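Table Work: Where the Machines Are With Household Chores

Gallery – Natby Home Tasks Page

Most of the talk about home robots concerns the big jobs: cooking a full dinner, folding a week of laundry, cleaning a bathroom. The small jobs get less attention, and they are the ones that fill up the day. Setting a table and clearing it again is a good one to look at. The objects are ordinary, the job takes a person 2 minutes, and everyone can tell at a glance whether it was done right.

This page is part of a series on chores and shop-floor jobs. Earlier pages covered shelf restocking at the Metilier store and parts sorting at the Rultard plant. Those are easier places for a machine. The bins stay where they are, the lighting doesn't change, and the same item comes up 100 times in a shift. A kitchen table has none of that going for it.

The short answer for table work is that machines can do pieces of it. Picking up a cup is mostly solved. Placing a plate on a mat is close. Flatware on a flat surface is still hard, and it is the part we get asked about most.

A knife lying down gives a gripper very little to hold. The fingers have to come in low without pressing on the surface, close on something thin, and lift without letting it turn. A person slides a fingernail under one end and doesn't think about it. A pair of stiff fingers has no fingernail. On a tray there is also the rim to deal with, as it blocks the approach from the side.

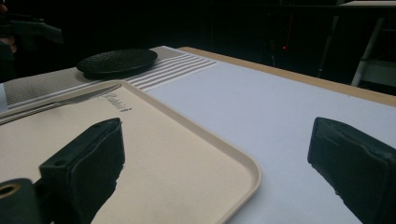 Table knife near the far rim of a serving tray, with a black plate on the placemat behind. The gripper is open.

Reflections are the other trouble. Polished metal picks up whatever is in the room, and a camera can take a bright streak on a handle for an edge. Matte flatware is easier to find. Most homes don't own matte flatware, so that doesn't help much.

Dark dishes have their own version of the problem. A black plate in shadow can lose its outline, and the software then has to guess how high the edge sits. The usual fix is more light. In the MacDonald trials the lamps were moved twice before the plate runs settled down.

In those trials the table-setting program ran 49 times in February. The cups went well from the start. The plates improved over the month. Knives and forks were the usual cause of a stopped run, and the most common fault was a piece that turned in the fingers on the way up and came down crooked. A crooked knife is a small thing, but someone still has to straighten it, and at that point the machine has saved very little time.

Speed is a separate question. A slow machine is fine for clearing up after the family has gone to bed. It is no use at 6 p.m. with people waiting to sit down. For now we would put table clearing ahead of table setting on the list of jobs a home robot might take over, as clearing doesn't ask for neat placement at the end.

Shop floors will get there sooner. A cafe with one kind of tray and one kind of knife can change its flatware to suit the machine, with thicker handles or a rack that holds each piece upright. The Metilier lunch counter has 2000 pieces in use and is looking at racks for all of them. A household with four different sets in one drawer is a longer wait – we expect to come back to this page more than once.

Next in the series: loading a dishwasher.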